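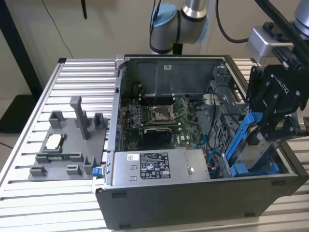 Figure 4. Desktop tower on its side with the side panel removed. The CPU socket is empty and the retention lever extends to the right; a CPU with a silver heat spreader rests in a square recess of the grey plate at left.

4.2 Layout of the opened case and access to the processor

The survey covered 134 desktop towers received at the Carville refurbishing centre. Each was opened on the bench, laid on its side with the interior facing upward, and recorded before any further part was taken out. Laptops and all-in-one machines were handled in a separate stream and are not considered in this section. Six towers had been opened before arrival and lacked at least one main part; they were kept in the layout survey but left out of the time measurements in Section 4.4.

For the purpose of recording, the interior was divided into four zones: the board zone, the drive zone, the supply zone and the rear connector zone. The division follows Onuoha's earlier worksheet with one change. In the worksheet the cooling duct or shroud was counted with the processor, whereas we record it with whichever wall of the case it is fixed to. This matters mainly in cases of the type shown in Figure 4, where a dark grey shroud spans the far wall and the board lies in the middle of the case with its socket towards the upper part of the board. In this layout the drive cage stands to the right of the board and the power supply lies at the near side, so that the board is enclosed on several sides by taller parts. The depth available to the hand or tool is therefore set by the neighbours of the board and only to a small degree by the parts mounted on it.

Access to the processor was described by three measures. The first is the clear distance from the socket to the nearest part standing higher than the retention bracket. The second is the open angle, meaning the part of a full circle around the socket from which a straight approach at 30 degrees to the board is possible without touching anything. The third is the sweep of the retention lever. A lever that can be raised fully without a cable being moved was recorded as free; all others were recorded as obstructed. The figure shows a thin metal lever lying diagonally beside an empty socket, with a heatsink block just below it. Such a block reduces the open angle on one side even after the main cooler has been lifted away, and it was included in the measurement wherever it was fixed to the board.

The lever was free in 80 towers and obstructed in 54. Obstruction by cable was the usual reason, and it was most frequent where a data cable had been run down the side of the board facing the drive cage. Cables crossing the socket itself were uncommon. In the obstructed group we did not separate cables placed at assembly from cables moved in later service, as the two could not be told apart reliably on inspection. Okafor and Onuoha recorded the lever independently and disagreed on four towers, all with a slack cable that could rest on either side of the lever depending on how the case had been turned. These were settled by turning the case upright and back once and recording the result.

Plastic parts in the drive zone deserve a separate note. Carrier handles and latches are often moulded in a single bright colour to mark them as points for the user to press or pull. In Figure 4 they are blue. They serve as useful landmarks when the case is first opened, but a handle left raised stands well above the rim of the drive cage and narrows the approach to the board from that side. The working instruction used in the second half of the survey was changed to require that raised handles be closed before the socket is measured. The open angle figures taken under the earlier instruction were corrected from the recorded handle position, and the correction is listed for each tower in Appendix B.

Once released, the processor has to be set down somewhere. At the start of the work, loose processors were placed on a folded antistatic sheet, and two were found with marks on the contact side that had not been noted at intake. The cause was not established. From September onward every processor was placed in a holder with a square recess, kept to the left of the tower so that the part did not pass over the drive cage or the supply on its way out. Two holders were in use, the Dorau tray and a 3D-printed fixture plate. The plate in the figure is of the second kind and carries upright pegs and slots in addition to the recess. Differences between the two holders were small in respect of the processor alone, and the results are pooled below.

Orientation was kept constant during transfer. The marked corner of the processor was set in the holder to face the same way as it had in the socket, so that the part could be returned without being turned. This simple rule removed the need for a separate check at refitting, although the check was retained for the sake of the record. Contact pads and heat spreaders were not touched at any stage, and residue of thermal compound was left in place until the part reached the cleaning station.

Fasteners were counted on all towers and classed under the Aliyu scheme, which separates those that must be undone to reach a part from those that merely lie close to it. The distinction is awkward for the power supply. Screws at the rear panel belong plainly to the first class, while a screw on the body of the supply may hold the cover of the unit itself and have no bearing on its removal. Where the role of a screw could not be decided without undoing it, it was entered as unclassed. Across the whole survey 276 fasteners were entered in this way — a larger number than expected, and one that limits how far the fastener counts can be compared between makes.

Labels and printed marks were copied as found. Board marks and supply labels were transcribed to the Toltia register, and where the maker's name on the board differed from that on the outer case, both were kept. No attempt was made to infer the age of a tower from its labels alone.

The measures given here describe the case as it lies on the bench. They do not take account of the force needed to move the lever, which is treated in Section 4.3.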